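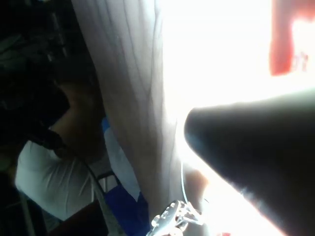 图3 午后强光下的浅色竖向织物，左侧较暗处有一人，右上角可见一件红色物品。

4.2 窗边的布：光、褶子和人坐的位置

写到这一节我得先承认，项目开始的时候我对窗帘一点兴趣都没有。我们给Parum做的居家环境调查，原本关心的是收纳：东西放在哪儿，谁来放，多久归位一次。窗帘在最早那版记录表里只占一行，填“有”或者“无”，填完就翻页了。后来跑了几户人家，我发现自己的田野笔记里老在写布，写帘子拉到哪儿、床单晾在哪儿、谁嫌晃眼换了个座位，写得比柜子还多。那就干脆单独开一节吧。

先说材料。这一部分用的是Edport片区的19户，都是小户型，客厅和卧室常常共用一面采光的墙。每户我去两次，一次上午，一次下午，每次待60分钟左右（这个“左右”是因为总有人留我喝茶，记录表上我还是按60分钟写）。19户里有6户我另外做了长访谈，聊的就是家里各种挂着、垂着、搭着的布。下文引的话都出自这6户，我按录音整理，语气词删了一些，意思没动。

先看图3。布的两边差得特别明显：靠亮处的那条边几乎要和白光连成一片，靠屋里的那条边就暗下来了，中间是一道一道细长的竖褶，弯弯曲曲地往下走。一块浅色的布能把一个不大的空间分成两种亮度，这件事用文字讲半天，不如看一眼。那件红色的东西落在亮的一侧，颜色已经被光冲淡了不少；左边穿白色短袖的人则在暗的一侧，弯着胳膊，头偏着，看不清脸。

我在笔记里管这种分法叫“软隔断”。这个词不是我发明的，Chaturvedi那套住宅分类里早有类似的说法，不过他们指的主要是屏风、珠帘这类本来就为了隔开空间而买的东西。我想把范围放宽一点：只要一块布挂在那里，屋里的人开始按它来安排自己的位置，它就算软隔断，管它当初是为了遮光、挡灰，还是单纯没地方晾。有位受访者的说法我很喜欢，她说：“帘子往哪儿一停，我家的客厅就到哪儿。”

接下来讲褶子。这可能是全文最琐碎的一段，审稿时有人建议删掉，我舍不得。我把见到的竖褶粗分成两类。一类是做出来的，帘头打了褶，间距均匀，从上到下基本是直的。另一类是用出来的，细、长、带点波浪，宽窄不一，在薄料子上尤其常见。图3里的褶子从样子上看更接近第二类，但是单凭一个瞬间，我没法判断它是洗出来的、压出来的还是长期堆在一边堆出来的，所以编码时我只记形态，不记成因。这个规矩是吃了亏才定下来的。预调查那会儿我很自信地给一户写了“长期不拉动”，结果第二次上门，人家告诉我那帘子前一天晚上刚从柜子里翻出来挂上。

为什么要这么在意褶子呢？原因很实际，褶子会影响透光。同一块浅色布，拉平了光是匀的，堆起来就出现一条亮一条暗的纹路，屋里的人对“晃不晃眼”的感受也跟着变。6户长访谈里，几乎每一户都提到过“拉一半”这个动作，而且大家对“一半”的理解差得很远！有人是真的拉到窗子中间，有人是把布堆成窄窄一条，留在自己座位的正前方，别处全敞着。后一种做法我在下午见得更多，上午基本没有。我没做统计检验，样本太小，做了也是自欺欺人，这里就当一条观察放着。

再说人。我们在每户都记了居民在下午最亮的那段时间待在哪儿，记的时候分三档：亮侧、暗侧、来回走。来回走的多半在干活，找东西、叠衣服、把晒好的枕套收进来。坐下来不动的，大多选了暗侧，而且离布很近，伸手就能碰到。我一开始觉得奇怪，怕晃眼为什么不坐远一点？问了才明白，坐近了方便随手调，光往哪儿挪，布就跟着挪一点，连起身都不用。这跟Tromudia家用灯具调查里讲的“开关要在手边”是一个道理，只不过那边调的是灯，这边调的是布。

至于零碎物品，我原来以为窗边会是家里最空的地方，毕竟晒嘛，东西容易褪色。恰恰相反，窗边往往是最满的。杯子、玩具、药盒、没拆的快递，什么都有，颜色鲜艳的小东西特别多。有户人家跟我说，放那儿是为了出门前能看见。可到了下午光一强，从屋里望过去，那一片白花花的，什么轮廓都糊了，最想看见的东西反而最难看清。我后来在记录表里加了一栏，叫“逆光可辨”，由我站在受访者平时坐的位置上判断，能说出是什么就打勾，说不出就只写颜色。图3右上角那件，按这个标准我只能写“红色，轮廓偏圆”，再往下就是猜了。

这一栏加得有点晚，前面10户是第二次上门时补的，上午的数据因此缺了一块。我想过用受访者的回忆来填，试了两户就放弃了，大家对自家窗台的记忆都整齐得可疑，跟我看到的对不上。所以后文凡是涉及“逆光可辨”的讨论，一律只用下午的记录。

还有一个限制也放在这里讲。浅色的布在我们的材料里占了大头，深色的和带遮光层的很少，软隔断在深色布那里还成不成立，我心里没底。深色布一拉上，屋里直接就暗了，恐怕谈不上两种亮度，更像是开和关。这个问题留到4.3节，和门帘放在一起讨论，那边的深色样本稍微多几块。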